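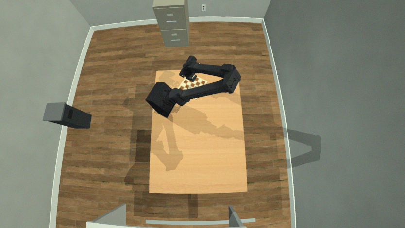

Let the Judges Be Boring Again

4 min read

Watched the Nistevard final last night with my sister and we talked through every single judge's comment. Didn't miss a thing. That's my whole complaint, really, but I'll spread it out a bit.

Quick background if you skipped the season. Nistevard is the singing one, the one with the stairs. Three judges at a long desk, live band, public vote at the end. It started back in September and has been eating my Friday nights ever since. I like it. I want that on record before the emails come in. I have liked it since the first run when it was filmed in what looked like a gym.

But the judging. My God the judging.

Used to be a judge would say you were flat in the second verse. Then the next one would say you were flat but you recovered. Eight seconds each. Now every one of them has a speech. Yao has his thing with standing up, sitting down, standing up again. Sirach cries. Every week, and on the semifinal she cried before the song started. And then there's Datell, the one they brought in to be mean, who has a list of insults so obviously written on a Tuesday by somebody else that he looks down to check the wording.

I timed it. The final ran 178 minutes with ads. I had a kitchen timer going and wrote it on the back of an envelope, so don't hold me to the second, but the judges talked for longer than the singers sang. Longer! On a singing show. One poor kid got 90 seconds of ballad, cut down from a four minute song, then stood there in a wet-look jacket while three adults discussed his journey.
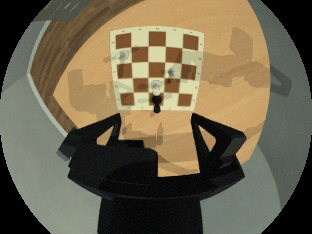
And journey is the word, isn't it. Count how often they say it. Actually don't, you'll be miserable. Nobody on television sings a song anymore, they take a journey and leave it all on the stage and own the moment. What was wrong with it? Which bit was good? If I were 19 and had just done the hardest thing of my life in front of the country I would want somebody to tell me my breathing was off in the bridge.

Only person who did that all season was Dzintra Avotiņš. Guest judge, week six, one episode. Retired voice teacher, gray cardigan, glasses on a string. She told the favorite he was "pushing from the neck" and that he'd have no top notes left by 30 if he kept it up. Then she sang him the phrase. Quietly, no mic. He tried it again and it was better, you could hear it was better, my sister put her fork down. Best minute of TV I saw this year.

The audience booed her. Of course they did, they've been trained to. Anything short of a standing ovation gets a boo now, it's like a reflex. And she wasn't asked back, and week seven we got Datell comparing someone to a wet sandwich.

I know the argument on the other side. The clips. A crying judge gets passed around, a breathing note doesn't. Fine. Somebody's counting and the numbers probably say Sirach's tears are worth more than any chorus. But I don't watch it as clips, I watch it on a couch, from the start, like an idiot, and so do alot of people. The thing is supposed to work as a show. When every comment is a ten out of ten the scores mean nothing and the vote is just who had the nicer video package about their grandmother.

Which brings me to the winner. Lovely girl. Second best voice by a mile. She won because her package was last and it had a dog in it.

So here is what I'd do, and nobody is asking. One judge out of the three has to have taught singing for a living. Has to. Cap the comments at 20 seconds — put a clock on the screen, people love a clock. Give the minutes back to the songs so we get a second verse once in a while, maybe even a bridge. No packages in the final, we've met them by then, we know about the grandmother. And tell the floor manager to quit waving at the crowd to boo, because you can see his arm at the left of the shot, you could see it all season.

Keep Yao. He's harmless and the standing up is sort of growing on me. Sirach can stay too if she waits for the song to be over. Datell I'd swap for the cardigan tommorow.

They've already said it's coming back next year with a bigger stage and a fourth judge. A fourth. I'll watch it, obviously. My sister's bringing the timer.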